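The Arnow Listing

The listing said serene. Radymyr Moroz had sold enough apartments in his first career to know what serene meant: the unit faced an air shaft, or the neighbor had died.

He read the rest of it on the bus to Tondport. Loft-like. Boutique. Partial river views, 1090 square feet, and a doorman described as attentive. He had never met an inattentive man who admitted to the job, so he let that one go.

The agent, a tall woman named Karpenko, was waiting in the lobby of the Arnow with her shoes off. She put them back on when she saw him.

"You found us," she said.

"It's across from the station."

"People miss it."

He doubted that. The Arnow was pink.

They rode up with a man holding a ladder. Karpenko talked about the boiler, which was new, and the roof, which was going to be. The monthly charge was 2374 and covered everything except heat, parking, storage and the roof. He wrote the number on the back of his bus ticket and drew a box around it.

Inside, she went ahead of him switching on lamps. It was eleven in the morning.

"The owner has wonderful taste," she said. "He'd consider leaving some of it."

"Why would he leave it?"

"He travels."

Radymyr stood by the table and tried to work out where the partial river was. He leaned left. He bent his knees a little.
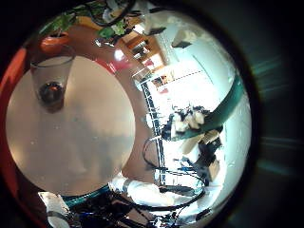 The round table, with the plant behind it.

"You have to go out on the balcony," Karpenko said.

The balcony held one person if that person didn't turn around. He went out sideways. There was a parking structure, then a billboard for Drornell mattresses, and between the two a gray strip that could have been water or could have been more parking.

"Is that it?"

"In November, when the leaves are down, you get a lot more."

"There aren't any trees."

She came to the door and looked past him for a while. "Well," she said. "The light is different."

He measured the bedroom with his own tape. She watched him do it and said most people trusted the floor plan. He said he'd drawn floor plans – he had once made a closet into a den with nothing but a dotted line. The bedroom was short by the width of his hand. He didn't mention it. He wanted to see if she would.

"There's another party coming at noon," she said. "I'm supposed to tell you that."

"Is there?"

"There's somebody coming at noon."

"To see the apartment?"

She picked at the strap of her bag. Down the hall the man with the ladder was knocking on something hollow, working his way along the wall, and he'd found a spot he liked and kept going back to it.

"What did it sell for last time?" Radymyr asked.

"I'd have to look that up."

"You looked it up."

"Less," she said.

He went out on the balcony again, sideways. The gray strip had something moving on it now, long and low, going right to left. A barge, maybe. It could have been the roof of a bus. He held on to the rail and waited for it to come out from behind the mattress.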